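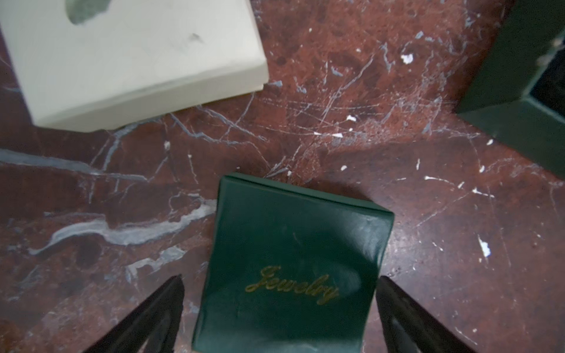

Colin Bramwell says to get the silver out of the gift boxes first and worry about cleaning it second. His full reply is further down.

Ask > Clothing & Accessories > Jewelry > Care and Storage

Silver chains keep turning black in storage

642 views | 3 replies | 15 shares

marnie_k
Posted 03/08/2024

I have several sterling silver necklaces and two bracelets that I only wear a few times a year. Every time I take them out they are darker than when I put them away. The worst one is an Endetti rope chain that cost $350. The last time I looked it was yellow near the clasp and nearly black in the middle.

I have kept everything in the gift boxes it came in, green ones with "Jewelry" on the lid in gold. Most of them still have the little foam pad inside. They were in a bathroom cabinet until last spring and then I moved them to a dresser drawer, which helped some but not a lot. We live in Plundstead and it is humid here from May on.

What I would like to know is whether the boxes are the problem, what is safe to clean a rope chain with at home, and whether there is any point in paying for the anti-tarnish bags. I was also told to wear the silver more often. I'd like to, but I work with my hands and can't have a chain on.

Two of the pieces are going to my nieces as presents, in the same kind of box with a green bow on it, so I would like them to stay clean at least until they are opened.
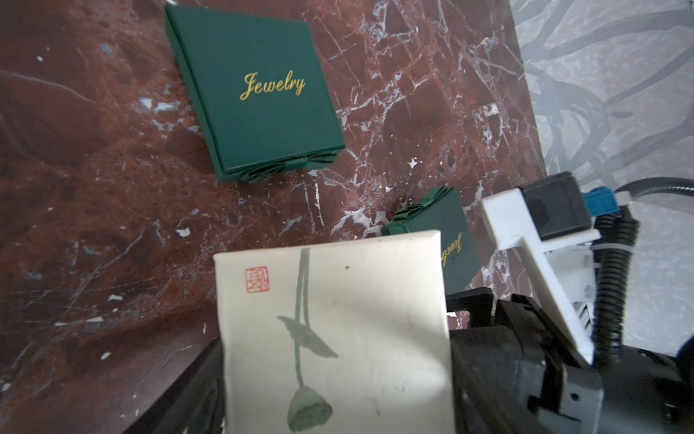
Replies

Colin Bramwell

The boxes are probably part of it. Silver darkens when it meets sulfur compounds in the air, and moisture speeds that up. Some cardboard, foam and glue gives off small amounts of the same thing. A gift box is made to look good on the day and it doesn't seal. You can't tell from the outside which ones are bad, so I don't store silver in any of them for more than a few weeks.

What I do:

1. Wash the piece in warm water with a drop of plain dish soap. Use a soft baby toothbrush on rope chain and get into the twists.
2. Rinse it well and pat it dry with a cotton cloth. Leave it out on a towel overnight. Rope chain holds water longer than you'd think.
3. Rub it with a silver polishing cloth. Work along the chain in one direction and don't pull hard. Don't wash the cloth afterward, it has the polish in it.
4. Put each piece in its own small zip bag with an anti-tarnish strip. Press the air out. Leave the clasp just outside the seal if the chain tends to knot.
5. Keep the bags in a drawer in a bedroom. Bathrooms are bad.

The strips do work but they wear out. Mine say six months on the packet and I change them in March and again in the fall. The cloth bags are fine too - I just find the strips cheaper.

For the presents, clean them the week you give them, keep them in the zip bags until the last day, then put them in the box. Skip the polish if either one has been darkened on purpose in the recessed parts. You would take the finish off.

14 people found this helpful

dot.from.lindlow

Baking soda and foil in hot water. Line a bowl with foil, add a spoon of soda and pour the water on. Takes a few minutes. Smells like eggs. Done it for years.

2 people found this helpful

R. Haske

The foil method is OK for plain silver but please don't use it on anything with pearls, opals, turquoise or glued-in stones. I dulled a pair of pearl earrings that way. It also takes the dark out of antiqued designs.

If the rope chain doesn't come up with a cloth, take it to a jeweler. Greco on the main street in Lindlow did mine while I waited and didn't charge for it, but I had bought a ring there. Ask them to check the clasp at the same time. On an older rope chain the end caps can work loose.

Also check that all of it is sterling. There should be a 925 stamp near the clasp. If it is plated, rubbing it over and over will wear through to the base metal, and then no cleaning will bring it back.

6 people found this helpful

marnie_k

Thanks all. The rope chain is stamped. One of the bracelets isn't, so I will leave that one alone for now and ask about it. Ordered a cloth and a pack of strips.

Filed under: silver, tarnish, necklaces, storing jewelry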